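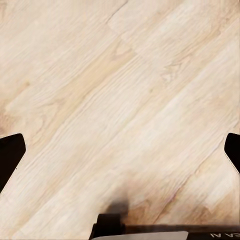

Marjorie Sowerby
2 November 2023

Settle in, friends, this is a long one. A few of you asked why I went quiet in July and why the pick-and-place arm at Braradthorpe had a sheet over it for most of that month. We had an incident, a small one, nobody hurt, and I've finally got permission to tell it properly.

Short version for those with dinner on the stove: an arm pressed its gripper into a bench and kept pressing, and the thing that was supposed to stop it was looking the other way. The long version has simulation in it, and an old bench, and me running across a room in the wrong shoes.

Some background. Our project is called Sulldale (I didn't pick the name) and the job is simple to say out loud: one arm, a two-finger gripper, a camera on the wrist, a wooden tabletop. Things get put on the table and the arm picks them up and puts them in a tray. We train it in simulation first and then move it over to the real cell in Loltuslow.

The controller software is called Khamphan. It's ours, it's homegrown, and I'm fond of it the way you're fond of a car you've spent too many Saturdays under. It takes what the trained model wants to do and decides whether the arm is allowed to do it. Please remember that second part for later.

So, the day it happened. We'd had a lovely morning! Blocks, bottle caps, a horrible squashy toy my nephew donated, all of it going in the tray. People were wandering off to lunch in good spirits and I was clearing up, and I took the last block off the bench before I'd paused the run.

Which is allowed, by the way. I want to say that early and kindly to anybody reading this who has done the same and felt sick about it. The run sheet said you could clear the bench between picks as long as you stood outside the tape, and I was outside the tape, with a long grabber, feeling pleased with myself.

The arm looked at an empty table. It opened its fingers as wide as they go, and it started coming down. Slowly, really quite gracefully. I remember thinking oh, it's having a look.

It touched the wood and it didn't stop. There was a creak, then a sort of groan I first took for the bench, and then the wrist started to tilt because the arm had run out of down and was looking for somewhere else to put the effort.

The stop button was on the far side of the cell. I was on the near side. I had slippery shoes on. I got there, I hit it, and the whole thing went limp and quiet with the fingertips still jammed against the table, and then I sat on the floor for a bit.

Damage: one bent finger mount, a pair of dents in the bench, and a wrist camera bracket that was never quite true afterward. That bench was built in 1962 and has outlived several owners and at least one flood. I apologized to it out loud, and it has two new dimples that everybody runs a thumb over when they walk past.

Now to the why, and I'm going to take my time, as it's the bit I'd have wanted to read before July.

First question anyone asks: why would it push into a table? Answer: as far as the model knew, it wasn't. In our simulation the tabletop has two parts to it. There's the wood you see, with grain and plank seams and all the rest painted on, and there's the invisible surface underneath that does the touching.

Those two are meant to be in the same place. Ours were 16 millimeters apart. The touching surface sat lower than the painted one, so a simulated finger could go straight through the picture of the wood and carry on for a while before it met anything.

How did we get 16 millimeters? Somebody (it was me, I checked, it was me) swapped an old thick tabletop for a thinner one in the scene file and moved the visible part up to meet the robot's base. The touching part stayed where it had been. It took me one cup of tea to do and I wrote "tidy table" in the change log.

"But Marjorie, wouldn't all your picks have gone wrong?" You'd think so! The blocks had been spawned at a height worked out from the picture, and they were held on their own little invisible supports, left over from an earlier experiment. So with a block present, everything sat where it should and the model learned to grab it at the proper height. Beautiful picks. We were so proud of those picks.

With no block there, the only thing to learn from was the table itself, and the table was telling fibs.

Second question: didn't we ever test it with a bare table? Yes, and this is the part that makes me want to put my head in a cupboard. We had 3947 test runs in simulation before we went to hardware, and 1876 of them had nothing on the table at all. We'd put them in on purpose. They were supposed to check that it would wait politely.

The scoring script gave a run a pass if the block ended up in the tray, a fail if the block ended up anywhere else, and if there was no block it gave the run a blank. Blanks got left out of the summary. So our nice green number on the wall was the number for the other runs, and it was a true number, and it told us nothing about the case that bit us.

When we finally opened some of those blank runs and watched from the wrist camera, there it was. Fingers apart, nothing between them, plain wood under the camera, and the wood getting nearer and nearer. I watched four and had to go for a walk. It had been doing it all along, in files with my name on them.

If you've never spent time with wrist camera footage, it is the dullest viewing on earth. Bits of gripper at the edges and a lot of table. I understand completely why we'd stopped looking. I would have told you in June that I knew what was in there.

Third question, and this is the safety one, so put your tea down. Even with a confused model, why didn't Khamphan stop it? We have a force limit. We'd tested the force limit. I have personally leaned on that arm with my forearm and a foam pad and felt it give up.

The limit was switched on by state. Khamphan has a handful of states: approach, grasp, carry, place, and search. We added search last, in a hurry, so the arm could move up and get a wider look if it lost sight of a block. Moving up! Into empty air! There was nothing to bump into, so the force check was never copied over to it.

And then the model, seeing a bare table, went into search, and in search it was free to ask for any direction it fancied. It fancied down. So the one state where it was most likely to be wrong about the world was the one state where we weren't listening to how hard it was pushing.

My forearm test, in case you're wondering, was done in approach. Every time. It was on the checklist as "lean on arm, confirm stop," and I leaned on arm, and I confirmed stop, and I ticked it.

So what did we change? I'll go through it in the order we did it, which isn't the order I'd do it now.

The table got fixed in the first hour. We lined up the two surfaces and took out the leftover supports. Then we added a check that drops a small ball on the table when a scene loads and complains if the ball comes to rest anywhere but on the visible top. It's a silly little test and I love it. It has already caught a shelf.

The scoring came next. A bare-table run now has its own pass and fail: the arm has to stay above a set height and ask for nothing until something shows up. A blank counts as a fail. Our green number went orange overnight and there was some sighing about it, some of it mine.

Then the force limit, and I'll admit this should have been first. It no longer belongs to any state. It runs underneath all of them, it can't be turned off by a state, and there's a hard floor height set on the real cell with a gauge block. The model can ask to go below that floor all day long and it'll be told no.

The stop button moved as well. There are now two, one on each side of the cell, and before each session whoever's on shift presses both. The run sheet has changed too: you pause the arm before you clear the bench, full stop, grabber or no grabber. And I wear flat rubber shoes, which my daughter says make me look like a nurse on her day off.

Someone asked in my messages whether I got in trouble. No. I was asked to write it up and I was asked how I was sleeping, and both of those came from the same person in the same conversation, and I've thought about that a good deal. I'd worked in places where the first thing would have been whose name was on the change log.

What I still don't like: we retrained the model, and it waits nicely over an empty table now, but I've only got its behavior to go on. I can't tell you it has understood tables. So we keep the floor, we keep the limit, and once a week one of us watches a random batch of the boring footage all the way through with the sound of the radio for company.

We haven't solved shiny tabletops yet, by the way. It gets fidgety over anything with a reflection. That's next, and if you've had luck with it I'd be so glad to hear from you.

Replies are open and I'm home all evening. If you have a simulated table of your own, go and drop a ball on it and let me know what happens.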